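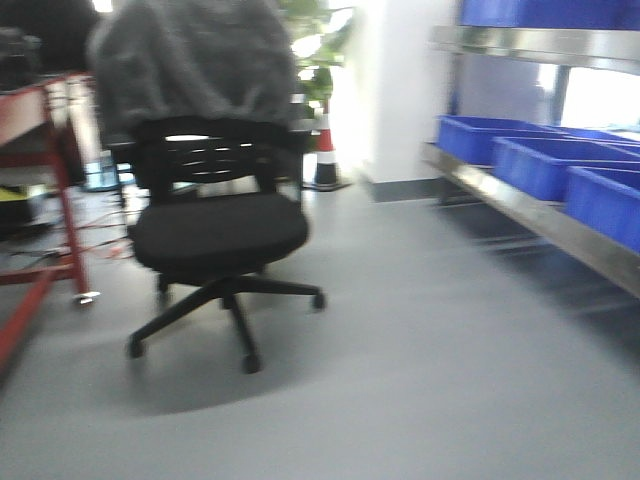 4.2 First drive in the club room

Do this section after the wheel test in 4.1. You need the Lako base, a charged battery and two people: one at the laptop, one walking beside the robot.

1. Clear cables and bags off the floor along the route. The base will not climb a cable cover.

2. Push office chairs under the benches. The Hollmann range sensor is mounted low and often misses the thin arms of a chair base.

3. Stand a traffic cone at each end of the route.

4. Place the base on the start mark, facing the first cone, and switch it on. Wait for the green light.

5. On the laptop, open Drive and set the speed limit to 200 mm/s. Leave it there for the whole session.

6. Drive to the far cone, turn and come back. Do four runs.

Note: Camera pictures smear when the base turns quickly. If the Ustberg software loses its position, stop for about 2 seconds and let it settle.

Caution: Keep one hand near the stop button. Do not lift the base while the wheels are powered.

7. Save the log under your team name and put the battery back on charge.

For the Erkau course in May, repeat steps 4 to 6 with the team's own route file.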